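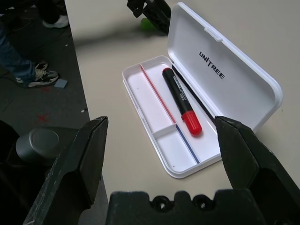 Small-object tidying: are two arms enough yet?

jbuthelezi
Posted in Manipulation / Chores and light assembly

Putting a pen back in a hinged case and closing it looks like a toddler task. On our bench it is still the worst item on the list. Folding towels passed in November. Lid closing did not. We score a run as good only if the clasp latches. Out of 16 runs last night, 4 latched. Same policy, same lights.

v_vasylenko
Which part fails, the placement or the lid?

jbuthelezi
Lid. Placement is fine 12 times in 16. The pen goes into the channel with a few mm of error and the walls do the rest. Then the finger pushes the lid off axis and the whole case rotates on the table.

Yolandi C
So hold the case with the other arm. Two grippers, one to brace, one to press. This was solved on the Makum line years ago with a fixture and a pneumatic stop.

v_vasylenko
A fixture is not a household. If you bolt the case down you have built a case-closing machine. Nobody's kitchen drawer comes with a pneumatic stop.

Yolandi C
Shop floors do, and the thread title says nothing about kitchens. For the shop floor my answer is yes, they can do it, today, with fixtures. I have 8 stations running that way and I don't need a learned policy on any of them.

lwazi_m
Both of you are right about different jobs. Re the rotation: check your contact height. Pressing near the hinge needs far more force, and the reaction goes sideways as soon as the pads slip. Press at the clasp edge, straight down, and the case stays put on most surfaces.

jbuthelezi
Contact point is at mid-lid now. The wrist camera loses the clasp once the fingers are over it, so the policy is guessing for the last part of the stroke.

lwazi_m
Then use motor current as the stop condition. A latch gives a clear spike and drop. We did that on the Solon cell with cheap drives and no force sensor.

v_vasylenko
Worked for one lid stiffness or several?

lwazi_m
One. Never tried others.

v_vasylenko
That is my point about households.

jbuthelezi
Will move the contact point first, then log current. Changing one thing at a time. Numbers when I have them.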